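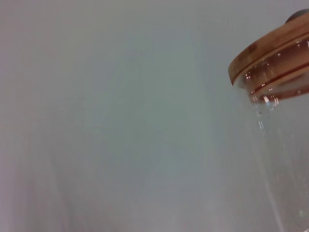
Glass jar, wooden lid, dark knob.

Thu 20 April

Jar day at the bench! Trinh Đồng wants every dry powder out of its paper bag before the shelves get moved, and I said I'd find out which jars are worth buying more of. I've had my eye on this sort since January, mostly (I admit) for the lid. Lovely warm colour, and you can pick it up by the knob with gloves on – the old screw tops were a misery for that.

Things to sort out:

Capacity. The Tekside listing says 700 ml, so I'll fill one to the neck and weigh the water.

Damp. Plan is silica gel in 2 jars, weigh both, leave them 12 days and weigh again. Liên Tô thinks wood will move with the weather and the fit will go slack by summer. She may well be right, she was about the drawers.

Washing. Glass can go in the machine, lids by hand only. Please, please don't soak them! Wipe and stand on edge.

Labels go on the glass, never on the lid, as lids get swapped at the sink and then we're all guessing what's chalk and what's plaster.

Torkisska do a similar jar with a clip top, dearer, and I can't say I like the look of it. Will ask for a price on a box anyway.

Still to do: borrow the good scales back from Liên, find the funnel.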